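Kinderrucksack Clundora, petrol mit Orange

Den Clundora habe ich im Sortiment, seit ich mit dem Laden angefangen habe, und er ist immer noch der Rucksack, den ich am liebsten aus dem Regal hole. Klein, weich, gut gelaunt in der Farbe und im Kindergarten an der Garderobe sofort wiederzufinden! 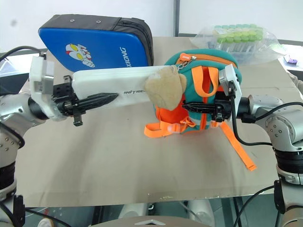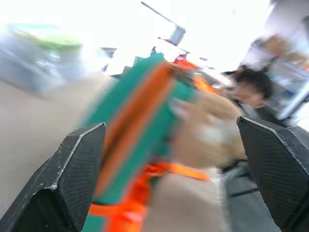
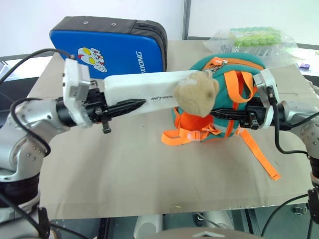 Erstes und drittes Bild: Clundora in Petrol, links daneben der Plüschbär (nicht im Lieferumfang)

Was ich an ihm mag: Der orange Reißverschluss läuft oben am Rand entlang, und der kleine Zipper lässt sich auch mit Kinderfingern gut greifen. Vorne sitzt eine Schlaufe zum Tragen, falls der Rucksack mal wieder bei Mama oder Papa landet (bei uns ist das spätestens auf dem Heimweg so). Die Gurte sind ebenfalls orange und lang genug, dass auch die dicke Winterjacke drunterpasst – bei kleineren Kindern einfach enger ziehen.

Rein passen Brotdose, Trinkflasche und ein Kuscheltier mittlerer Größe. Für Turnschuhe ist er mir zu knapp, da würde ich eher zum größeren Fandanar greifen, den gibt es auch in Petrol.

Saubermachen: feuchtes Tuch, etwas milde Seife, fertig. Bitte nicht in den Trockner, das nehmen die Gurte übel.

Artikelnummer: 1971
Marke: Loveck
Empfohlen ab: 2 Jahren
Höchstens beladen mit: 2 kg
Rückgabe: innerhalb von 20 Tagen

Im Dezember kommt Nachschub, bis dahin habe ich noch 6 Stück auf Lager.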